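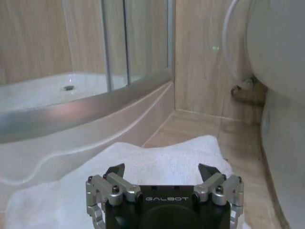
Futik is the kind of stock I love to find: a small maker of bathroom fittings and towel rails with 44 showrooms, no long-term debt and a share price that has barely moved since December. I think the market is asleep on this one, and I've been buying.

Start with the Plalenero plant. It opened its second line in spring, and gross margin has climbed 2 points already, with the new line still running just one shift! Management wants both lines full by next fall, and the order book says they can do it.

Then there's Skallow, the hotel supply business Futik picked up last year. It brought in more than 200 hotel accounts, most of them on repeat contracts (my favorite kind of revenue).

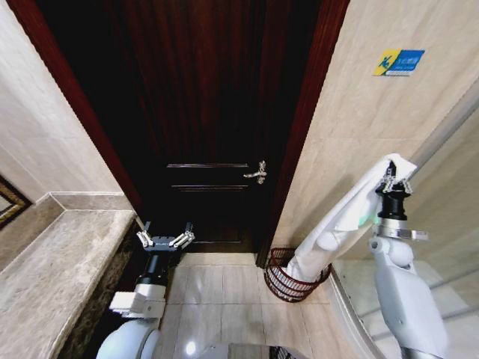 Farías, a fund that sold its stake over the summer, sees it differently: hotel refits are the first thing owners put off when bookings soften, and Skallow's contracts can be canceled with short notice. Fair point, and I'd watch renewals closely. Still, at 18 times earnings you're paying very little for the growth.
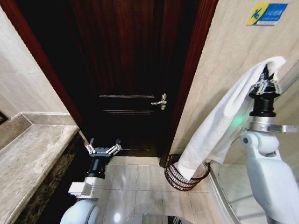
*Closed door, dark wood, with a lever handle.*

The next report should show a full quarter of Skallow sales for the first time. I'll be reading the cash flow page before anything else, and if inventory is down again I plan to add to my position.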